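Desk surface and under-desk storage for a shared office: what holds up?

Posted 7/16/26 by Marjorie Blackburn
3 min read

We are refitting a small office in Plornville with 8 desks, all used by more than one person over the week. The current tops are white melamine and the front edges have chipped where forearms and laptop corners hit them. I have been asked to choose between solid wood tops and a thicker laminate. Each top will be 30 inches deep. There is also the question of personal items. People keep a sweater or a change of clothes at work, and at present these end up on chair backs. The budget is $400 per desk including storage but excluding the frame. Which top would you pick, and would you use drawers or open bins?

Ignacio Moya

I maintain furniture for two office floors. Solid wood can be repaired and laminate mostly can't. A chipped laminate edge lets moisture into the core, the core swells, and the top is scrap. With wood you sand the spot and refinish it.

Points to check before ordering:

- Finish. Hardwax oil can be patched locally. Polyurethane resists coffee better but usually needs the whole surface redone.
- Fixing. Wood moves across the grain. Use slotted brackets or figure-eight fasteners. A top screwed down tight to a steel frame can split in the first heating season.
- Edge. Ask for a rounded front edge, 1/4 inch radius or more. A square edge presses on the wrists and dents sooner.
- Weight. If the frames are height-adjustable, add the top, monitors and arms together and compare with the rated load.

On your budget, wood is possible if you skip drawers. Drawers under a sit-stand desk also take up knee room.

Trinidad Requena

We went with laminate from Clustik and it's fine so far. Get the 2 mm edge band, the thin one peels.

Fiorella Galli

I agree with Ignacio on the top. On storage, drawers don't suit shared desks. They fill with cables and old chargers and no one knows who owns what. One lidless bin per person on a common shelf works better. Size it for a folded pair of pants and a sweater, standing on edge so each item can be pulled out without unpacking the rest. Clear plastic saves some labeling, but put a name on the short side anyway.
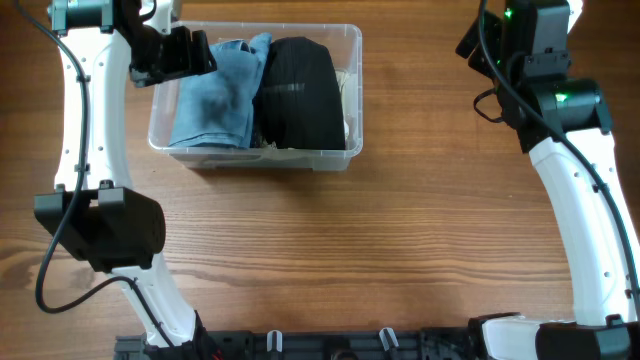
Measure the shelf clearance with the bin tilted, too. Ours needed three more inches than the bin height to slide out full, and we had to move every shelf pin.

Contact | Copyright Plonura | Back to top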